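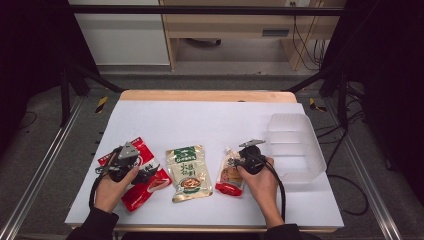

Packets and a plastic container on the packing table.

4. Setting up the Nurkgate packing bench

Do this before the first order of the day. Bench goes against the wall, brakes on.

1. Clean sheet on the table top. Smooth it flat, change it when it tears.
2. Switch on the Skostis scale. Wait for the zero. If it wont settle, check the feet.
3. Put the 200 g check weight on, then the 2000 g. Both should read dead on. If not – see section 7.
4. Load labels, shiny side up. Close the lid till it clicks.
5. Key in 3834 and press ENTER. That's the store code, same for every bench.
6. Print one test label. Colour faded? Clean the print head with a dry cloth.

Note: label roll is part 478. Other rolls fit but they jam.

Note: dry goods in the bottom of the carton, packets on top. Tubs go upright.

CAUTION: Don't load the scale past its limit. Cell is not covered by waranty.

CAUTION: Power off at the wall before opening the printer. Blade inside is sharp.

Packing up: scale off, cover on, scraps in the grey bin. Leave the label lid open overnight – keeps the roller from going flat.

Last updated 2020-11-03

Get Vuorinen product news by email. Subscribe | No thanks

© Vuorinen Packing Supplies | Contact us | Back to top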